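Soil Removal from Glazed Washbasins with Reusable Cloths

Mar 27, 2021
By the Stetdale Surface Care Group

Print this article | E-mail this article

3.2 Basin and cloth procedure

The washbasin trials addressed a common household task: removing dark liquid soil from a glazed bowl with one reusable cloth. Earlier work in the Awasthi series used flat ceramic tiles, 135 in all, and reported removal as a single percentage per tile. A tile has no drain, no overflow and no curved wall. It therefore says little about where soil remains in a real basin.

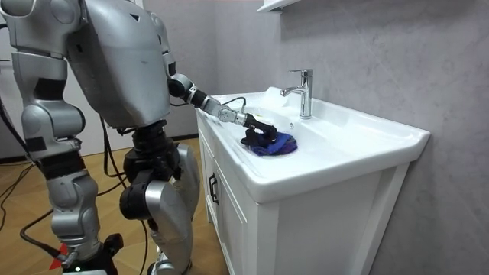
Cloth condition was treated as a separate variable. A folded cloth presents a flat face of known area, while a bunched cloth makes contact along its folds and leaves gaps between them. Both conditions were included in the test plan -- the bunched cloth because it is how most people wipe a sink. Pressure was not controlled in this part of the study. Cloths were laundered between sessions without fabric softener, following the Beltach protocol.

Soil was applied in three forms: continuous lines, separate drops and short smears. Lines show whether a stroke has skipped, and drops show whether it has reached the edge of the bowl floor. The region next to the drain was scored separately from the open floor and the front slope (Figure 4).
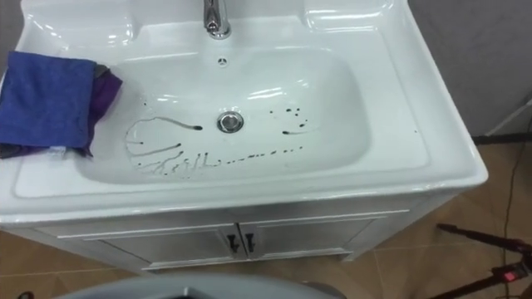
Figure 4. White ceramic basin with dark liquid marks on the bowl floor and front inner slope. A folded blue microfiber cloth lies over the left part of the rim.

Scoring used a grid of 217 cells laid over the bowl interior. A cell was recorded as soiled if any dark residue was visible within it under room lighting. Highlights on the glaze were a source of error, mainly on the curved walls, and cells affected by glare were scored a second time from another angle. The complete set contained 3088 cell scores after exclusions. Scores for the drain ring are reported in Section 4.1, with the Gomville tile data given alongside for comparison.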